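Wesach Household Phrases

A small collection of things people say at home, in two languages, typed up by hand.

What's in it

293 short phrases in Romanian with an English version next to each. They come from the kitchens and hallways of Oltden, mostly from people over sixty who were told this would take 20 minutes and then talked until lunch. The goal was 300. We stopped when the last few turned out to be the same complaint about drafts in a different order.

The file is phrases.csv. Columns are id, romanian, english, room, mood. The mood column was Radu Ilie's idea and he filled it in alone, so "resigned" appears 165 times. Please do not train anything serious on it.

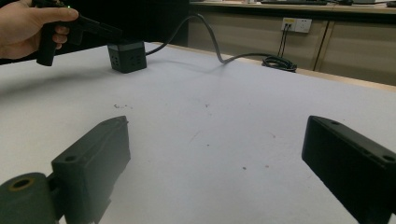
Spelling follows the speaker where the speaker had an opinion, and the dictionary where they didn't. Diacritics are all there. If you see question marks in place of ș and ț, that is your spreadsheet program, and it has been doing this to people for decades.

Names of neighbors have been replaced with Munteanu. This makes Munteanu look like a terrible person who borrows ladders, and we are sorry about that – there are several of him.

Known problems

- "Room" is blank for anything shouted between two rooms.
- The English for proverbs is loose. Some of them were loose in Romanian.
- Phrases about soup are overrepresented.
- ids skip from 88 to 90. 89 was withdrawn by the speaker's sister.

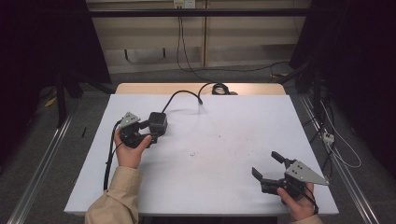

Older versions

The first release went out in February under the name Bakum, which sounded good until we had to say it on the phone. The old files still load, but the english column has a trailing space in every row. Strip it or learn to live with it.

License and fixes

Free to use, with credit. Corrections go to Radu, one per message, with the id in the subject line. He reads them in the evening, after nine, and argues with most of them.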